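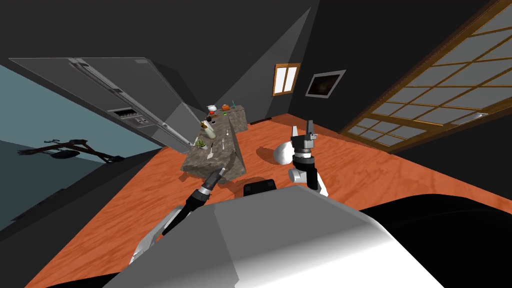 I've been meaning to write up my gripper comparison for weeks, and since a couple of you asked in the controller thread, I'm finally sitting down with a pot of tea to do it properly. Everything so far is in sim, with a two-armed setup in the Plenitik kitchen, running the Dekolar controller on both sides. The job is picking small household things off the island, and the one that has eaten most of my evenings is the silver spoon lying on the stone counter next to the little potted plant. Bottles and cups are friendly. A spoon flat on stone is a whole other animal, and I wanted to know if the long Pullitz fingers really do any better with it than the short stubby Gauthier ones everybody starts with.

I logged 1,213 attempts between the two finger sets, same arms, same gains, same approach height to begin with. Most of those were on the spoon, the rest spread over the other items so I'd have something easy to compare against. The Pullitz fingers came out ahead on the spoon and a little behind on the bottle, where they flexed more than I liked. I'd be glad to hear if that matches what other people are getting!

countertop_hal, 17th May

Reply from mossy_servo

What a nice write-up, thank you for taking the time. I have to push back a bit, though. Same approach height for two different finger lengths isn't really the same test, is it? If the controller is aiming the wrist and not the fingertips, the longer set touches down earlier and gets a bit of free help sliding under the handle. I had exactly this with Gauthier fingers last December and spent ages praising the wrong part. Did you move the tool point when you swapped them?

Reply from countertop_hal

Good catch, and a slightly embarrassing one. I moved the tool point for the right arm and forgot the left, so the left-arm numbers are worth very little. I've gone back and started a fresh batch of 100 for each finger set with the tool point set correctly on both sides. I also changed the start pose while I was in there, so that the left gripper comes in toward the counter and the right one waits upright with its fingers open.
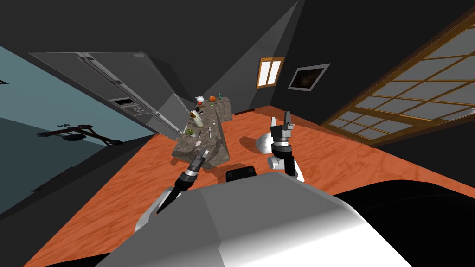
With the tool point fixed, the gap on the spoon shrank quite a lot. Pullitz is still ahead, but only by 11 grasps out of the hundred, and I wouldn't bet the house on that. The other thing I noticed is that the Dekolar controller is slow to react when a fingertip meets the counter. I'm seeing a delay of up to 300 milliseconds before it backs off, and in that time the tips are pressing into the stone pretty hard. I don't know yet if that's the controller or the way I've set up my contact settings.

Reply from bent_linkage

I'd bet on the contact settings. The Dekolar is a perfectly good controller and it gets blamed for everything on this board. What's your friction on the countertop? If you left it at whatever the kitchen loads with, you may be testing the stone more than the fingers. And I'll say the unpopular thing while I'm here: a spoon picked in sim tells you very little about a spoon picked on a bench. Thin shiny metal on a hard surface is about the worst case for contact modeling. I'd trust your bottle results a lot sooner.

Reply from mossy_servo

I don't agree with that last part. Sim won't give you the real success rate, sure, but it will show you which approach angles are hopeless, and that saves a lot of scraped fingertips. Hal, have you tried coming in along the handle and closing across it near the end? The bowl of the spoon just rolls away from me every time.

Reply from countertop_hal

You're both being very patient with me. Friction was at the default, yes, so bent_linkage wins that round. I've lowered it and cut the physics step in half, and I'm changing nothing else until I've seen what those two do by themselves.
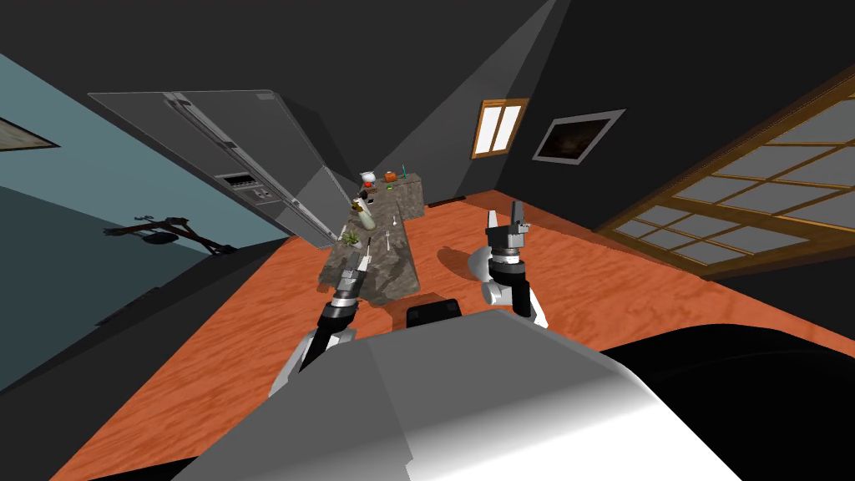
Coming in along the handle is next on my list. I'd been going straight down on the middle of it because that's what the planner picked, and I never thought to argue with the planner. I'll keep the bottle in as the control, and I might drop the little green plant from the item list, since the leaves make for very messy contact and I don't learn anything from them. Does anybody have Gauthier finger files with a beveled tip? Mine are the square ones, and I suspect a small bevel would close most of what's left of the gap.

Reply from bent_linkage

I have a beveled set I drew up myself - it's a bit rough on the inside faces, but the tips are right. Send me a message and I'll pass it along. Please post the numbers even if they make me look silly about the Dekolar.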